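# Chapter 4: Who Counts as Famous?

Suppose a woman marries a well-known footballer in November. By the following Friday her school photographs are on a dozen websites, a columnist has ranked her shoes, and strangers have opinions about her mother. She has not scored a goal. Is she famous? Most students say yes straight away, then find it hard to say what they have agreed to.

The last chapter dealt with fame that is earned, or is at least said to be. This one deals with fame that is passed along, by marriage, by birth or by standing near the right person at the right time. Writers on the subject call it *attached fame*. The label is handy, and you should distrust it a little. It suggests that there is some other, unattached kind, which a person carries about like a passport. I have yet to see good evidence for that.

## 4.1 The trouble with lists

Gossip magazines have always liked lists. The weekly *Ellow*, which we will use as our main case, ran a yearly guide to "the people everyone is talking about". Its first guide had 223 names. Its last had 662. The editors took this as proof that public interest had grown. It may prove only that the magazine had more pages to fill.

Adhiambo Muriithi went through the guides and asked of each name a simple question: would a reader know this person if the more famous relative were left out of the sentence? Her answer, for a good part of the longer list, was no. She was careful to add that her readers were all from one city, and that some of them had plainly guessed. Later authors have quoted her result many times and her warning hardly ever.

A second problem is who draws up the list. Ilona Rácz worked on *Ellow*'s party pages before she turned to teaching, and her account of the job is not flattering. Names went in when a publicist rang. Names came out when a publicist stopped ringing. Famous households were of special value to the party pages, where the small details of home life (the pets, the toys, what was served at tea) could be printed at length without anyone having to be interviewed. 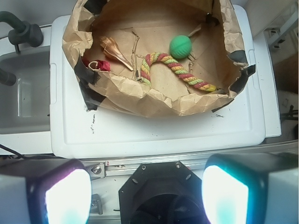 *Fig. 4.1 Toys in an open paper bag, with a green ball and a rope of red, yellow and green.*

You will meet writers who say that such details make stars seem "just like us". Treat the phrase with care. Just like whom? A reader who learns that an actor buys ordinary biscuits has learned something about biscuits. Whether she feels closer to the actor is a separate matter, and the surveys that claim to measure it mostly ask people to tick a box saying that they do.

## 4.2 Three accounts, none of them finished

The **spill-over account** holds that attention is like water in a full basin: pour in enough and it wets whatever stands nearby. Roswitha Heitmann gave this view its best-known form. It is easy to remember, and it fits the footballer's wife well enough. It does badly with brothers. Plenty of very famous people have brothers whom no paper has ever troubled, and the basin has nothing to say about why they stay dry.

The **trade account**, put forward by Inès Texier, says that attached fame is a bargain. The relative gives access, the press gives space, and both sides can walk away. There is something in this. But a child cannot strike a bargain, and Texier's reply — that the parents strike it for them — seems to me to give up more than she admits.

The **habit account** is the dullest of the three, and for that reason gets the least room in textbooks. It says that papers print a name because they printed it last week. Halima Kombo tested it with 19 back issues of *Brero*, a rival of *Ellow*, and found that the surest sign a relative would appear was that he or she had appeared in the issue before. Nineteen issues is a small pile. It is still more than Heitmann looked at.
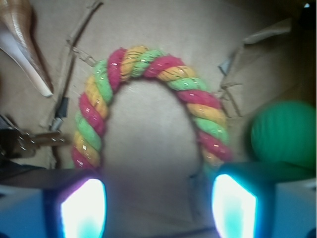 *Fig. 4.2 Three-coloured braided rope, close up.*

## 4.3 Before you read on

The rest of the chapter takes one family, the Tedwoods, through four stages of press attention. Keep these terms to hand:

- **attached fame**: public notice that depends on a tie to someone better known
- **gatekeeper**: a person who decides which names are printed
- **carry-over**: the pull of last week's coverage on this week's

Section 4.4 begins with the Tedwoods' first party notice, a piece of 4 lines at the foot of a page. Read it twice, and note down each claim in it that the reporter could not have seen for herself.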